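Washing woollens by hand, and why I've come to love it

I ruined a good jumper in my first winter in Birkthorpe. It went into the machine at my size and came out fit for a toddler, and I sulked for a week before Ruxandra Furtună, who used to live upstairs, marched me to the sink and showed me how her mother did it. I haven't shrunk a thing in the years after that and I now look forward to jumper day (yes, really!).

Start with the water. It wants to be cool to lukewarm, the sort of temperature you'd hardly notice on your wrist. Wool doesn't mind a bit of warmth but it hates a sudden change, so keep the rinsing water the same as the washing water. Use a wool wash if you have one, a small squeeze, or a drop of mild shampoo if you haven't. Swish it about before the jumper goes in.

A basin beats the sink every time for me. You can put it at a height that suits your back, and there's no plug to leak.
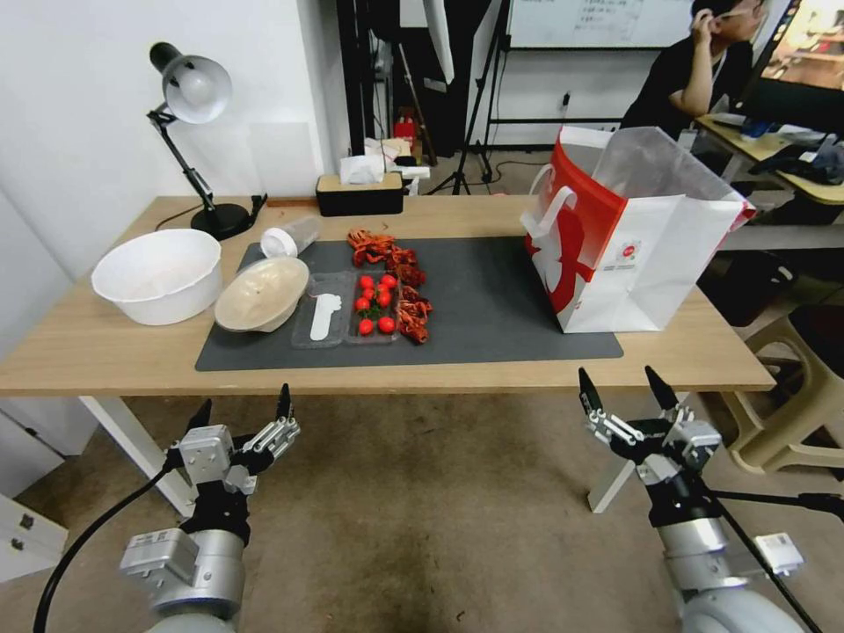
Push the jumper under, press it gently all over, and leave it to soak while you have a cup of tea. No rubbing and no twisting! Rubbing is what makes felt. If the cuffs are grubby, squeeze a little of the soapy water through them with your fingers and move on.

Rinse in two lots of clean water. With some wool washes you don't rinse at all, so do read the bottle.

Now for the bit people get wrong. Don't lift a wet jumper out by the shoulders. It is astonishingly heavy and the sleeves will end up round your knees. Scoop it up from underneath with both hands, like a sleepy cat, and let it drain for a moment. Then lay it flat on a big dry towel, roll the whole lot up like a Swiss roll and kneel on it. Kneeling gets out far more water than squeezing, and it's oddly satisfying.

Unroll it, move it to a second dry towel and pat it back into shape. I measure mine across the chest before washing and write the number on a scrap of paper.

Bowls and bags are handy for the small stuff. Gloves and baby hats do nicely in a big kitchen bowl, and anything waiting its turn can sit in a shopping bag on the back of the door.
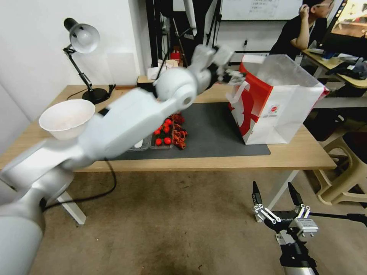 Dry everything flat, away from radiators and out of strong sun. Turn it over once the top feels dry. A thick cardigan can take two days in October, a thin one is often done overnight.

For bobbles, a wool comb works beautifully, but only on a fully dry jumper and always in one direction. Kazimír Polák wrote in to say he uses a clean disposable razor. I tried it on an old scarf and it does work, though I'd keep it well away from anything lacy.

Fold, never hang. And put them away clean, as moths go for the grubby ones first.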